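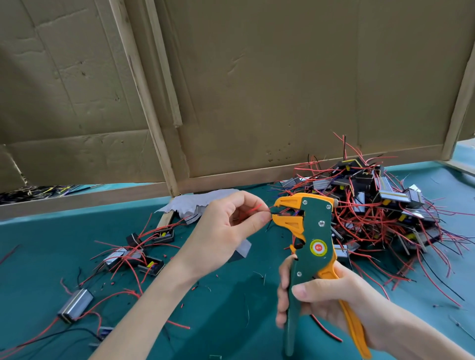

Feeding a short red lead into the jaws of an automatic stripper.

Workshop tips: replacing leads on the Wamside pick cell

The Wamside cell at Onberg moves small parts from a tray to a fixture. Most of its stoppages come from the wiring behind the tray, where the leads flex each time the arm goes past. The notes were started by Frans Aerts and brought up to date after the last rewire.

Before you start
Switch off at the wall and wait 2 minutes for the supply to discharge. Lock the switch. Unplug the controller at its own connector as well; it has a separate feed. Photograph the terminal strip before anything is pulled out of it.

Cut the new leads
Use the old lead as a pattern and add 30 mm. The extra goes into the loop at the hinge. A lead pulled straight at the hinge will break again at the same spot, usually just behind the ferrule.

Strip the ends
An automatic stripper is quicker than a knife and less likely to nick the strands. Hold the wire between thumb and index finger, close to the jaws, and put the end in square. Squeeze the handles in one movement and let them open fully before taking the wire out.
Try the setting on an offcut first. If the insulation stretches and stays put, increase the grip. If the jaws leave deep tooth marks, reduce it. Discard any end with cut strands and strip again.
Short leads already fixed to a module need more care. Support the lead by hand so that the pull does not reach the solder joint.

Keep the bench clear of scraps
Clippings of insulation and stray strands stick to sleeves and end up in the cell. Brush the mat down before the modules go back in. A strand across two terminals caused fault 16 on the Cluketix controller in June, and it took Maarten De Haan most of a shift to find.

Refit and test
Fit ferrules, tighten the terminals and tug each lead once. Check continuity from end to end with the arm folded, then again with it at full reach. A reading that comes and goes means a bad crimp or a broken core.
Run the cell at low speed with the tray empty. Listen for leads brushing the cover. Return to full speed when the fault list stays clear.

Write the cycle count on the tag inside the door. The last set failed at 1,974 cycles after a rewire with no hinge loop.

Updated May 26, 2020. Corrections to Torunn Lindqvist.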